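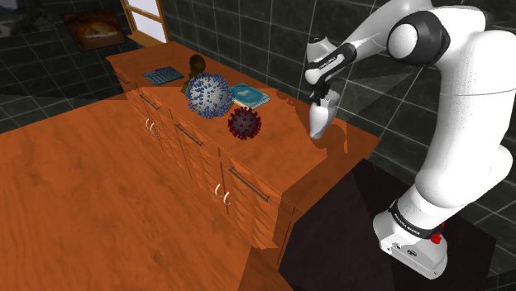
꽃병이 날아갔다. 과장 아니고 진짜로 천장을 뚫고 날아갔다. 시뮬레이션이라 천만다행이지, 실물이었으면 나는 지금 블로그가 아니라 경위서를 쓰고 있었을 거다.

9월 들어서 계속 붙잡고 있던 게 Urkau 프로젝트의 집기 과제인데, 입구가 벌어진 그릇이나 꽃병을 테두리로 집어서 옮기는 거다. 말로는 참 쉽다. 손가락 하나는 안쪽, 하나는 바깥쪽, 그리고 꾹. 사람은 설거지하면서 하루에도 몇 번씩 하는 동작인데 로봇한테 시키면 왜 이렇게 일이 커지는지 모르겠다. 우리 팀에서는 팔을 그냥 Lui라고 부른다. Henrique Falcão가 처음에 설정 파일 이름을 그렇게 적어 놔서 다들 따라 부르다가 굳어졌다. 시뮬레이터 쪽은 Flasora를 쓰고 있고, 물체는 Stuvivine이라는 모델 꾸러미에서 가져온다. 꽃병도 거기 출신, 바이러스처럼 생긴 뾰족뾰족한 공도 거기 출신이다. (그 공은 원래 방해물로 넣은 건데 은근히 정이 든다.)

아무튼 밤새 900번을 돌려 놓고 퇴근했다. 아침에 와서 결과표를 열었더니 성공률이 꽤 괜찮은 거다! 커피 들고 혼자 흐뭇해하고 있었는데, Chun-yin Tai가 옆에서 화면을 들여다보더니 조용히 물었다. "꽃병 높이가 왜 이래요?"

높이 항목을 정렬해 보니까 맨 위에 말도 안 되는 숫자들이 줄줄이 있었다. 방 높이보다 높은 정도가 아니라 동네 뒷산보다 높은 꽃병도 있었다. 그런 게 전부 38번. 그런데 더 황당한 건, 그 38번이 죄다 '성공'으로 찍혀 있었다는 점이다. 우리 성공 조건이 "꽃병이 탁자에서 일정 높이 이상 올라갔는가"였으니까... 뭐, 올라가긴 올라갔지. 조건을 쓴 사람이 누구냐고 물으신다면, 네, 접니다.

처음에는 당연히 마찰 계수부터 의심했다. 뭐만 이상하면 마찰 계수 탓을 하는 버릇이 있다. 올려 보고, 내려 보고, 손가락 끝 패드의 값만 따로 바꿔 보고, 오전이 다 갔는데 꽃병은 여전히 잘만 날아갔다. 그다음은 닫는 속도. 느리게 닫으니까 날아가는 횟수가 줄기는 하는데 없어지지는 않았다. 이런 게 제일 싫다. 아예 안 변하면 원인이 아니구나 하고 넘어가는데, 조금 변하면 계속 만지작거리게 된다. 실제로 점심 먹고 나서도 한참 만지작거렸다.

결국 문제 되는 회차만 골라서, 손가락이 테두리를 사이에 두고 들어가는 순간을 바짝 붙여서 다시 봤다.

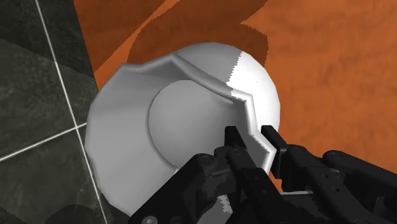
이렇게 가까이서 보면 눈으로는 멀쩡해 보인다는 게 함정이다. 화면에 그려지는 모양이랑, 물리 엔진이 부딪힌다고 계산하는 모양이 따로 있으니까. 이걸 모르는 것도 아니면서 또 당했다. 충돌용 모양만 켜 놓고 다시 돌려 봤더니 아이고, 테두리가 두툼했다. 물결치는 테두리를 볼록한 조각들로 잘게 나눠서 근사해 놓은 건데, 조각 수를 너무 아껴서 움푹한 부분이 다 메워져 있었다. 보이는 테두리보다 계산상의 테두리가 군데군데 훨씬 뚱뚱한 거다.

그러니 무슨 일이 생기냐면, 뚱뚱한 자리에 하필 손가락이 들어가는 회차에서는 닫기도 전에 손가락이 이미 조각 속에 파묻혀 있다. 거기서 꾹 누르면 더 파묻힌다. 그럼 엔진은 어떻게든 둘을 떼어 놓으려고 어마어마한 힘을 만들어 내고, 가벼운 쪽이 튕겨 나간다. 가벼운 쪽은 꽃병이다. 안녕, 꽃병.

여기까지는 그냥 흔한 시뮬레이션 사고라고 할 수 있다. 이 바닥에서 물건 한 번 안 날려 본 사람이 어디 있겠나. 내가 진짜 식은땀이 난 건 그다음이었다.

Miyuki Tsuji가 로그를 같이 보다가 힘 제한 감시가 왜 한 번도 안 걸렸냐고 물었다. 그러게? 손목에 힘이 한도 이상 걸리면 팔이 멈추고 회차를 중단하게 되어 있다. 나는 그게 당연히 켜져 있다고 믿고 있었고, 켜져 있는 것도 맞았다. 그런데 감시 쪽이 값을 읽는 간격이 22밀리초였다. 충돌은 그 사이에 생겼다가 끝나 버린다. 꽃병은 이미 우주로 갔는데 감시는 다음 값을 읽고 "음, 조용하군" 하고 있었던 거다. 게다가 읽은 값에 평균까지 내고 있어서, 운 좋게 튀는 값을 하나 잡아도 앞뒤 값에 묻혀 버렸다.

문제는 이 감시 코드가 시뮬레이션 전용이 아니라는 것이다. 실물 팔에 올릴 때 그대로 가져가기로 한 코드다. 물론 실물 팔에는 제조사가 넣어 둔 보호 정지가 따로 있고, 꽃병이 속에서부터 폭발하듯 튕겨 나갈 일도 없다. 그래도 뻣뻣한 물건을 세게 물었을 때 우리 쪽 감시가 제일 먼저 알아채야 한다고 설계 문서에 떡하니 써 있단 말이다. 내가 쓴 문서에. 그 문서를 다시 읽는데 얼굴이 화끈거렸다.

Huw Probert한테 바로 이야기했더니 실물 시험을 미루자고 했다. 혼날 줄 알았는데 의외로 담담하게, 장비 예약은 자기가 풀어 놓을 테니 고칠 목록이나 적어 오라고 하더라. 그래서 적었다. 원래 수첩에 끄적인 건데 여기에도 옮겨 둔다.

성공 조건부터. 높이만 보지 말고, 들어 올린 뒤에 꽃병이 손가락 사이에 그대로 있는지, 그 상태로 3초를 버티는지 본다. 물체 속도에 상한도 둬서, 넘으면 성공도 실패도 아닌 '무효'로 따로 뺀다. 무효가 하나라도 나오면 결과표 맨 위에 빨갛게 뜨게 했다. 이제 커피 들고 흐뭇해하기 전에 눈에 들어오겠지.

충돌 모양은 테두리 쪽만 조각을 훨씬 잘게 나눴다. 몸통은 둥글둥글해서 예전 그대로 둬도 별 차이가 없었다. 대신 계산이 거의 두 배로 느려졌다. 흑흑. 이건 좀 더 줄여 볼 생각이다.

감시는 평균을 빼고 최댓값을 같이 넘기게 바꿨고, 읽는 것도 제어 주기마다 읽도록 했다. 그리고 일부러 세게 물어서 감시가 걸리는지 확인하는 시험을 따로 만들었다. 이게 진작 있었어야 했다. 감시가 울리는 걸 한 번도 안 보고 잘 돌아간다고 믿었다니, 화재경보기 사 놓고 건전지 확인을 안 한 거랑 뭐가 다른가.
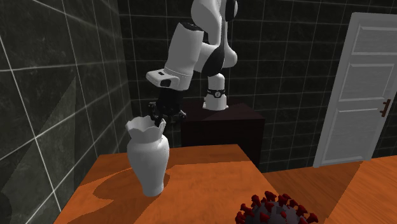
고친 걸로 다시 돌리는 동안은 의자를 끌어다 놓고 앞부분 회차를 지켜봤다. 원래는 돌려 놓고 딴짓하는 편인데 이번에는 도저히 못 그러겠더라. 손가락이 꽃병 입구로 내려갈 때마다 어깨에 힘이 들어갔다. Chia-jung Chuang이 지나가다가 축구 보냐고 물었다. 축구보다 재미있다고 했더니 진짜로 의자를 가져와서 옆에 앉았다. 둘이서 꽃병 테두리를 구경했다.

다시 돌린 결과, 무효는 안 나왔다. 대신 성공률이 뚝 떨어졌다. 날아간 걸 성공으로 치던 거품이 빠진 것도 있고, 조건이 깐깐해져서 살짝 미끄러지는 것들이 이제야 실패로 잡히는 것도 있다. 테두리가 뾰족하게 솟은 데를 물면 잡은 채로 꽃병이 슬슬 돌아가는데, 예전 조건에서는 이것도 다 성공이었다. 그러니까 숫자는 나빠졌는데 나는 마음이 훨씬 편하다. 윗분들한테 보여 줄 그래프가 좀 안 예뻐졌을 뿐이다.

아직 찜찜한 건 예전에 모아 둔 데이터다. 같은 꽃병으로 돌린 게 꽤 되는데 그 안에도 날아간 회차가 섞여 있을 게 뻔하다. 높이만 봐서는 다 못 거르고, 속도를 다시 계산해서 하나하나 걸러야 한다. Chun-yin Tai가 스크립트를 짜 주기로 했고 나는 검사하는 쪽을 맡았다. 꽃병 말고 입구가 물결 모양인 다른 그릇들도 충돌 모양을 전부 켜서 봐야 하는데, 꾸러미 목록을 열어 보고 조용히 닫았다. 생각보다 많다...

혹시 비슷한 걸 하고 계신 분이 있으면 오늘 당장 충돌 모양 보기 한번 켜 보시길. 그리고 감시 코드에 평균 들어가 있는지도요. 조각 나누기를 빠르게 하는 좋은 방법 아시는 분은 댓글 부탁드립니다, 진심으로! 걸러 낸 데이터 이야기는 작업이 끝나면 다시 올리겠다.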